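Tablecloths, and whether I was wrong about them

I have never trusted a patterned tablecloth. My mother's generation swore they hid the stains, and my view was that a stain you can't see is still a stain, only now it has had all week to settle in. So for years we had a bare table, and I wiped it, and felt superior.

Then in July the bare table got a ring on it from a hot mug, and I gave in. I looked at a plain grey cover from Bamorska first, which cost £49 and had to be hand washed. Hand washed! For something children eat off. The botanical one from the Traltley market was £6, off a roll, and the man cut it slightly crooked.

The stallholder said the pattern would "keep the little ones interested". I doubted that very much. In my experience what keeps little ones interested is whatever you've just put away.

What has happened is that the ferns have become a forest and everything gets built in it. I don't credit the cloth with this. They'd build on a breadboard. But I will admit the blocks look better on white than they ever did on our brown carpet, and I tread on fewer of them.

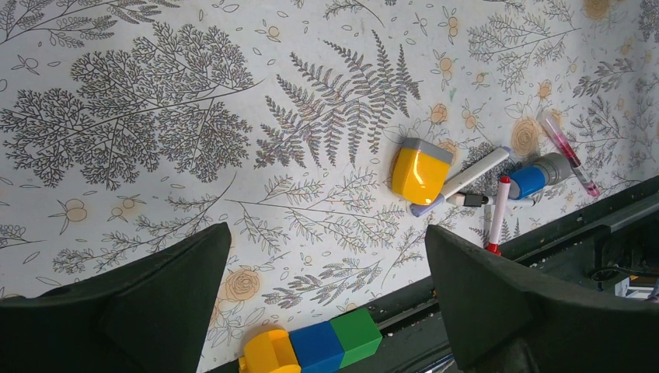 Does a pale, busy pattern make small toys harder to find at tidying time?

Less than I expected, as long as the toys are a good solid colour. A yellow block stands out well enough against grey leaves and peach roses. Jigsaw pieces are another matter and I'd keep them on a tray.

As for the stains, I remain unconvinced. Tea comes off if you're quick. Beetroot doesn't, whatever it says on the label, and there is now a rose near my end that is rather pinker than the others.

I've also read that you should rub the whole thing with baby oil once a month to stop it cracking. I tried it once. The table was slippery for days and a tower of nearly 47 bricks slid gracefully on to the floor, so I shan't be doing that again.

We'll see what it looks like by Christmas. The bare table is still under there and I haven't thrown away the polish.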